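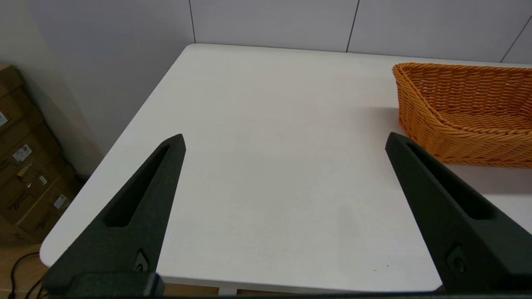
Figure 1. Orange woven basket on the white table.

Our project for Narnness compared two storage baskets for a shared desk. The table has a smooth white top that shows shadows clearly, so rim outlines were easy to trace.

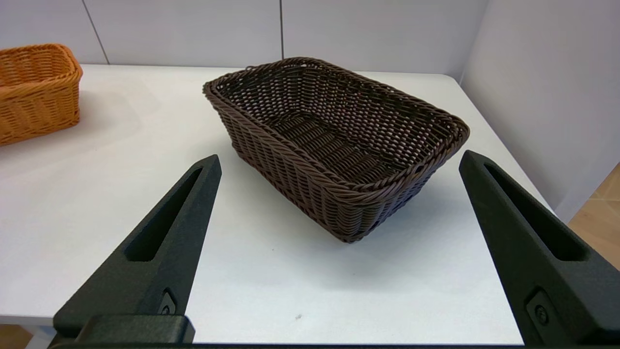

Figure 2. Dark brown basket, empty, with the orange one at left.

Both have a thick twisted rim. The brown one flares from a narrow base, and its inner walls are an open lattice. Small items such as paper clips were left out of the load list.
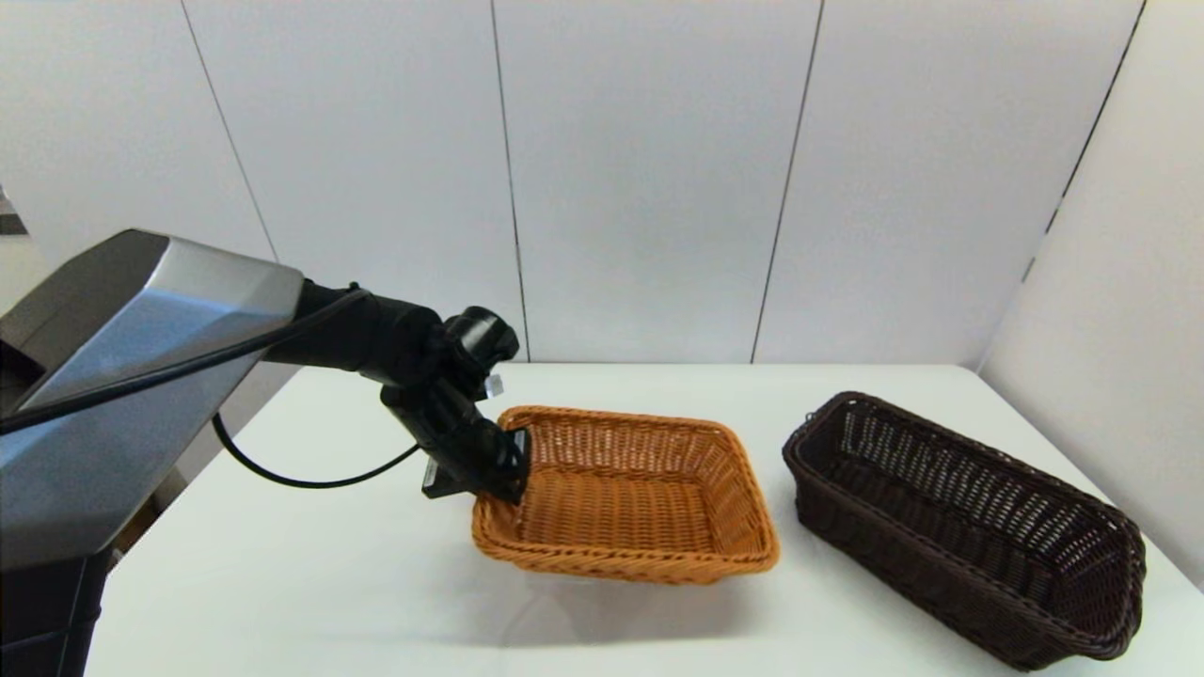
Each basket was loaded to 800 grams, left for 15 minutes and measured again at the rim. Results are in the Zirnero folder, sheet 2.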